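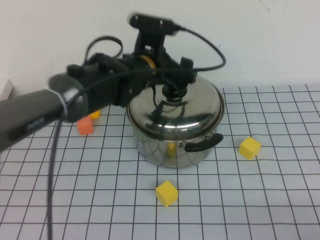
How to clean a stainless steel pot and its lid (and get the shine back)

Quick one today. Got asked about this again after the soup post so here's the whole routine in one place. Works on any plain stainless pot. Not for nonstick, not for aluminum, not for enamel. Check first.

What you need

Dish soap
Baking soda
White vinegar, the cheap kind
A soft sponge, no green scratchy side
An old toothbrush
Two dry dish towels. Microfiber if you have it
A small screwdriver, maybe

Time: 10 minutes if it's just dull. Longer if you burned something.

Step 1. Let it cool

All the way. Cold water in a hot pot can warp the bottom and then it rocks on the stove forever. I did that to a perfectly good Leclerc saucepan. Still mad.

Step 2. Lid first

Everybody does the pot and forgets the lid. Hold it by the knob, warm soapy water, sponge on the inside in circles. Then the rim. Grease sits in that little groove all the way around and thats where the smell comes from. Toothbrush, one full lap, rinse, done.

Now the knob. If it's held on with a screw from underneath, check if it wobbles. Wobbles = water and gunk getting under it. Take it off, wash the knob and the spot under it, dry both, screw it back on. Snug, not crazy tight. You can crack a plastic one. Ask Killian Collet, he's on his third.

Lift a hot lid away from you by the way, far edge up first, so the steam goes out the back. Not cleaning, but worth saying.
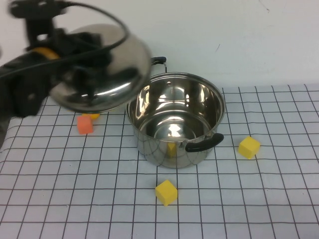
Step 3. Inside of the pot

Lid off and set aside. Shake baking soda over the bottom, enough to cover. Add a little water, make a paste. Rub with the sponge, small circles, then up the walls. Go with the grain if you can see brushed lines. Mirror finish, doesn't matter, just go light.

Rainbow stains? Splash of vinegar, swirl, wait a minute, rinse. They wipe right off. White chalky spots are from hard water, same fix.

Burned on food: cover it with water, 2 tablespoons of baking soda, bring to a simmer, let it go 10 minutes. Turn it off. Let it cool. Scrape with a wooden spoon. Still stuck? Do it again before you reach for anything metal. Steel wool leaves scratches and you'll see them every single time you make pasta.

Step 4. Handles and rim

The bit where a handle meets the pot is the worst spot on the whole thing. Toothbrush and soap, both sides, top and underneath. If there are rivets inside, go around each one.

Don't soak a pot with the handles under water overnight. Water creeps in behind the brackets and drips out later, usually on the shelf.

Rolled rim, same deal as the lid. Run your finger under it. Feels sticky? Keep going.

Step 5. Outside

Soap and sponge is normally enough. For brown drips on the sides use the same baking soda paste, leave it on a few minutes, then rub. The bottom never comes back to brand new if you cook on gas. Let it go.

Step 6. Dry it NOW

Most important step. Don't air dry. Air dry means spots. Towel one gets the water, towel two gets the shine. Inside, outside, under the rim, lid both sides. If it still looks cloudy, tiny bit of vinegar on the cloth and buff, then rinse and dry again.

Putting it away

Lid upside down on the pot if you stack, with a dish towel in between so nothing scratches. Or lid off completely, which I like better, no stale smell. Make sure its bone dry before you close it up.

Questions I keep getting

Dishwasher? Depends on the handles. Look at what the maker says. I wash mine by hand, takes less time than finding room on the rack.

Can I use bleach? No. It pits the steel.

Salt made little dots on the bottom, can I fix it? Nope, sorry. They're harmless though. Next time put salt in after the water boils and stir.

Lid doesn't sit flat anymore? Check for dried food under the rim first. Léonie Deschamps was about to throw hers out over one grain of rice. If it's clean and it still rocks, it's probably bent from a drop and you'll need a new one, measure across the top of the pot before you order.

How often? Soap every time, paste whenever it looks dull. Once a month or so at my house.

Cast iron is next, hopefully this week.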